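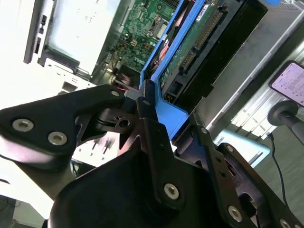

## The Gremow bench wants your old desktops

Fulwood, a little before nine in the morning. Coffee not ready yet. The arm is already at it, fingers round a blue drive caddy, and Daranee Rojanasak is telling me the price before I've got my coat off.

It's $1,441 a month. That's the lease on the Gremow, the two-arm teardown bench that Plestusach has been pushing at small recyclers and repair shops since June. You get the arms, the grippers, the slotted table, the fixtures and a support line. You don't get anyone to load the machines for you. Rojanasak's shop signed for 16 weeks, the shortest deal on offer, and I went up in the last of them to see if she'd sign again.

Short version: probably. With grumbling.

### What you're paying for

The pitch is desktop towers. Not laptops, not servers, and definately not those little all-in-ones with the glued screens. You lay a tower on its side, take the panel off yourself (the Gremow won't), tell the software which model it is, and go. It comes with profiles for the common office boxes, the sort that leave a bank or a school by the pallet.

Drives come first. Every customer Plestusach has talked to wants the drives out and logged before anything else gets touched, and fair enough. After that memory, then the cards, then whatever you've paid to have unlocked. Cooler and processor removal is an add-on and still marked beta.

Setup took the shop a day and a half. Most of that was calibration. The manual is fine up to the part about fixtures, where it refers to a diagram that isn't in it. Support emailed the diagram over. Same afternoon, to be fair.

Cables are the weak spot and everyone I spoke to says so. A caddy is a friendly thing for a robot: hard edges, one color, always in the same place. A power lead is wherever the last technician shoved it. The bench asks for help when it can't see a clear path down, a chime and a message on the screen, and on a bad batch it asks a lot.

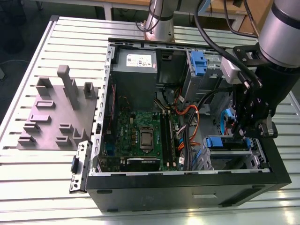
Karthikeyan Kotian thinks the chime is the best thing about it. The older rigs he used would just push on, he told me, and you'd come back to a snapped latch and a drive you now had to pry out by hand. He'd take a machine that stops and asks over one that's fast. He would also like a volume control.

### The numbers, such as they are

The shop has put 341 towers through so far. Rojanasak keeps her own sheet and doesn't much trust the dashboard, which logs a part as recovered when the gripper lets go of it and has no opinion on whether it landed where it should. Her gripe, not mine, but I looked at the dashboard and she's right. There's a fix promised.

Speed? Slower than a person. Kotian with a screwdriver beats it every time on a single tower. The case for the Gremow is that he can be on the next bench doing something worth more, and that it doesn't get bored late in the day. If you've no other work for your people then don't lease one, simple as that.

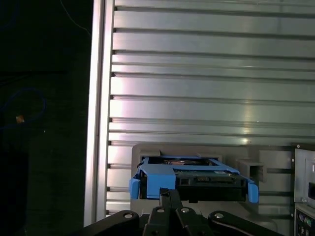
Where the parts end up turned out to matter more than I expected. Other benches I've tried drop everything in a bin, and then some poor soul sorts the bin. The Gremow is built around places to put things. A drive can sit in its caddy on a gray plastic bracket, connector end facing out, right where a hand or a scanner can get at it. Small thing. But the shop wipes and resells, and a drive that hasn't been rattling round with six others is worth more to them. Plestusach sells extra fixture plates and they're not cheap. Get a second one anyway.

Grippers next. Two-finger, black, screwed together with ordinary hex sockets so you can service them on the bench. I like that a lot. Kotian swapped a finger while we talked and didn't stop talking. The finger pads wear, and replacements were on back order when I visited, so order some with the lease.

Software is so-so. Menus inside menus. The model search only works if you type the name exactly how Plestusach typed it, and wether they used a hyphen is anybody's guess. Adding a profile for a tower it doesn't know takes almost an hour, and you'll want the older Dells and HPs split by case size or you'll be doing it twice.
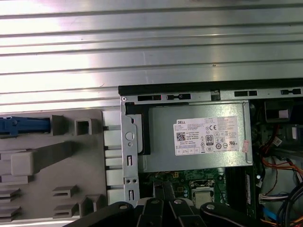
Once a profile is in, though, it stays good. The shop shares theirs with Kamath, a two-person outfit on the other side of town with the same bench, and the files moved across with only the table height to change. Plestusach says a proper library is coming. No date.

### Who should bother

Anyone with pallets of the same box. A school district, a refurbisher with one or two big contracts. If every machine through your door is different, wait a year and look again.

Check the floor first - the shop had to level theirs. Ask about the pads. Get the fixture diagram in writing. Rojanasak is holding out for a lower rate on the renewal and when I left she hadn't heard back.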